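Lists > Household Swap > Kitchen and Table > Message 732

Bottles without lids, and what to do with them
Posted 28/09/2020 by Thoa Mai

Dear all,

I am answering to Oda, whose message I quote here so the newer members can follow.

> From: Oda Engebretsen
> Before December I want to have only bottles that close. My rule is
> simple: one bottle, one lid, and the rest goes to Grilby for
> recycling. But what do you do with the nice ones that lost the lid?
> And has anybody a good way to match them again? I have a full
> drawer of lids and I am losing my patience.
> Oda

Oda, I have the same problem, and I started with it in the bedroom, on the small table with the flower holes. I have had this table since 2009 and it is the only one I can walk past all day without needing it for dinner. So the bottles can stay there until I decide.

The tall black tumbler is the hardest for me. The paint is gone along the rim and the rim is chipped, so I will not drink from it anymore. It can hold pencils - I do not want to throw it away yet.
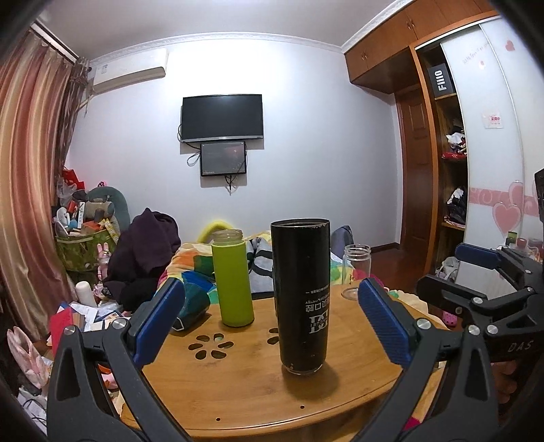
Black tumbler with the worn rim, and the green bottle and glass jar behind it.

My way of matching is slow but it works for me. I take one lid and try it on every open neck, and only then I take the next lid. If you hold three lids at the same time, you forget which one you tried. Please look also at the thread, because two lids can have the same width and still one of them will jump off when you turn it. Hạnh La wrote last year that she puts a small piece of tape with the same letter on the lid and on the bottle. I think this is a good idea for families.

For the glass jar I would not search long. A jar without a lid is still good for buttons or for a candle. The green bottle and the red one with the metal neck are different, I would like to carry them outside again, so they must close well.

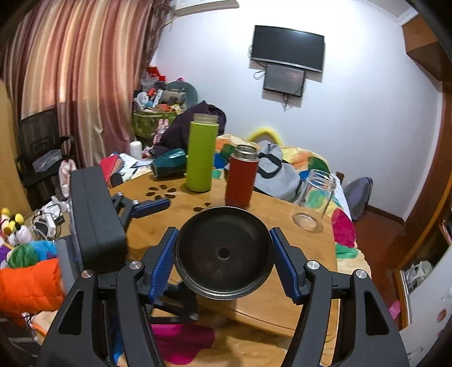 Filed under: Lids, caps and seals

A dark lid with a small hole in the center is a question for me. Does somebody know if such a lid needs a rubber plug, or a straw? Chibuzor, you repaired a Hovska flask in the spring, maybe you have seen this kind. I can measure it if you tell me where to measure.

If a lid fits to nothing after one evening, I put it in a paper bag and bring it to the next swap. Oda, please do the same with your drawer before you call Grilby.

With kind regards,
Thoa Mai

Recent in Kitchen and Table
- Re: Smell of coffee in a steel flask (Ferenc Simon)
- Offered: Dullora baking tins, two sizes
- Which brush for narrow necks? (Hạnh La)
- Wanted: spare seal for Đoàn lunch box
- Re: Chipped rims, keep or not (Chibuzor Oyewole)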